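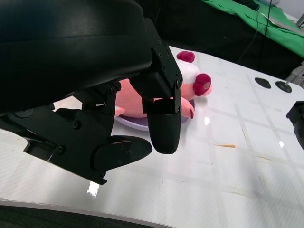 Lovden Bench Rules: Student Project Report
November 30, 2021

1. Purpose

Our project was to write a set of working rules for the two-arm bench and then test whether other students could follow them. The old rules were a single page taped inside a cabinet door. They covered the emergency stop and eye protection and very little else. Most of the trouble on the bench came from things that page left out, such as who clears the table, when a run counts as failed, and what the second arm should be doing while the first one works.

We started from the safety notes that came with the Lovden course and from a checklist the Grurnent project let us copy. We kept 17 rules in the end. Each one fits on one line.

2. What we looked at

We went through 1382 logged runs and marked every run where an operator had stopped the arm by hand. There were 711 of those. The log has a free text field for the reason, but many operators left it blank or wrote "stop" — so the first rule we wrote was that a stop needs a reason before the next run can start.

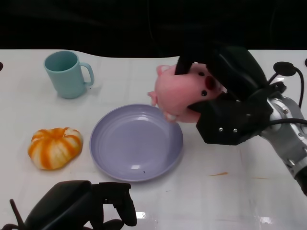
Does the second arm have to be powered down while the first one is moving?

It can stay powered, but it must be in hold mode and parked on its own side. The operator checks this before each run, and if the parked arm has been moved for any reason the check is done again.

3. Rules for objects

Soft objects were the hardest part to write rules for. A hard object either fits between the fingers or it doesn't, and the operator can tell. A soft one gives way, and people disagreed about what a good grip was. Our rule says to hold the main body of the object and to keep fingers off anything sewn or glued on. With a plush clown, that means supporting the head from underneath with the finger and leaving the red nose and the orange yarn hair alone. Objects with a loose part go in the repair bin and stay out of runs until they have been checked.
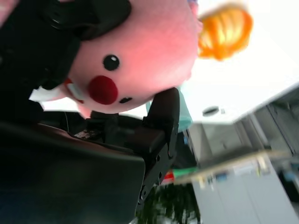

4. Testing the rules

Two groups used the draft during their own lab hours. The Zurnham group asked for shorter wording, and we cut most of the explanations. The Brandão group wanted a limit on runs between inspections of the finger pads. We set it at 2000, counted by the log, with an earlier inspection after any hard contact with the table.

5. Still open

We did not agree on a speed limit for handovers between arms. The draft leaves the line blank, and the value will be set in December after the new pads are fitted.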